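A place for every board

The workbench at Stulelo used to be judged by how much you could fit on it. Meters, reels of wire and half-finished circuit boards sat in heaps, and finding the right one meant lifting everything else. The workshop, which repairs and tests small electronics, gave up on drawers two years ago and put its boards up on panels.

The idea is simple. A flat panel is fixed inside a frame of aluminium extrusion, the slotted bar sold by the metre, and printed holders are screwed to it. A small clip holder can wrap around a board's upper end, so the long edges stay clear for cables. A holder takes about 70 minutes to print and can be moved with a hex key.

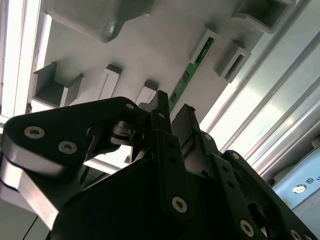 Anyone thinking of copying it should print one holder first and live with it for a week, according to Moodley, a workshop that built its own panel in March. Its first batch came out too tight, and the whole lot had to be done again.

Stulelo went through three versions before settling on grey plastic with a slightly springy lip. Pale panels are preferred — a dropped screw shows up better, and so does a loose wire.

Cost depends mostly on the frame. A bench-sized kit from Parnum, with bars, brackets and bolts, comes to £279, and offcuts bring that down. Printed parts add very little. Cables are still a nuisance, and Stulelo has yet to find a clip it likes. The next panel, due up in December, will have a row of hooks along the bottom bar.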